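Notebook, 4/20/25. Head camera plane fit and the idle arm mask
Entry by Tala Sayegh. Code review by Hussam Karam.

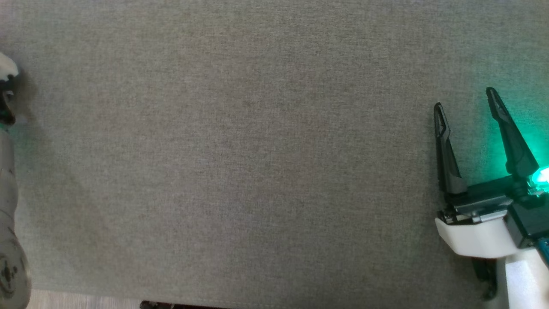 Why does the planner need a table plane before there is anything to pick up?
The planner uses the plane as a collision surface and as the zero height for every grasp. If the plane is tilted or a centimeter too high, approach moves get rejected before the arm leaves home, and the log only says "no valid path."

Where we left off: the plane node in Karow was fitting to everything in the head camera cloud, arms included. Hanan noticed that the fit got worse whenever both arms were parked inside the view. The arms at the left and right sides were being taken as inliers, enough of them to tip the plane toward the right gripper. With a bare gray cloth and nothing on it, the fit should be the easiest case we have.

Setup for this session: both arms holding, cloth bare, right gripper open. Planner off, so no motion commands. Recording cloud, color and joint states only.

First thing tried: raise the inlier count. Stupid, but quick. No change in tilt. Put it back.

Second: mask out the arms using the robot model. Smadi already renders a self mask for the wrist cameras, so I pointed it at the head camera instead. It ran, and the mask came out shifted down and to the left. The right finger tips were half outside it. Two possible causes, bad head extrinsics or stale joint states. I checked the stamps first because that takes a minute. Joint states were arriving 21 ms behind the color stream, which doesn't matter with the arms holding. So extrinsics.

Soo-ah found it. The head calibration file on the robot machine was the old one from November. The newer file was in the repo but the launch script reads from the local config folder. Copied it over by hand for now. Mask lines up after that, including the tips of the fingers.

Third: dilated the mask by 2 pixels to catch the fringe around the white housing. The depth there is smeared between the housing and the cloth, and those in-between points are worse than points on the arm itself, as they sit close enough to the plane to count. Tried a bigger dilation as well, but it didn't change the fit and it eats cloth we might want later.

Fourth, and still open: the color segmenter. It runs beside the plane fit and labels "cloth" or "other" per pixel. The green LED on the right gripper throws a tint on the cloth next to it, and the segmenter calls that patch "other." With nothing else on the cloth, it comes out as one blob, and the object proposal step in Lindmont picks it up as something to grasp. Depth says the patch is flat. Hussam wants to retrain with the LED in different states. I would sooner have the proposal step require some height above the plane before it accepts a blob. That is a small change and it would cover shadows as well, such as the soft one by the left arm. We agreed to do the height check now and leave retraining as a ticket.

Height check is in as a parameter, off by default. With it on, no proposals on the bare cloth across 151 frames. With it off, the LED patch was proposed in every one. I have not tested thin objects. Felicja has a set of flat cards she uses for the Nundow sorting task and those are going to be a problem, probably the first thing to break. Need her numbers for card thickness before picking a threshold.

Also cropped the cloud to the cloth. The floor shows past the lower edge, and there is a dark reddish-brown thing at the very bottom of the view that was adding points too. The crop is a hard-coded polygon in the table frame. Fine for this station, wrong for any other. Left a comment in the code.

Current state of the branch:
Self mask on head camera: working, needs the launch script fixed.
Dilation: set, in config.
Height check: in, off by default, threshold is a placeholder.
Crop polygon: hard-coded.
Ticket 821: segmenter and LED tint, assigned to Hussam.

To do next:
Make the launch script read calibration from the repo and print the file path at startup.
Rerun the same recording with the mask off and on and save both fits side by side.
Repeat with the left arm moved to its other park position.
Ask Felicja about the cards.

Do not merge until the launch script is done. If you pull this branch on the other station you will get the old calibration and the mask will be off.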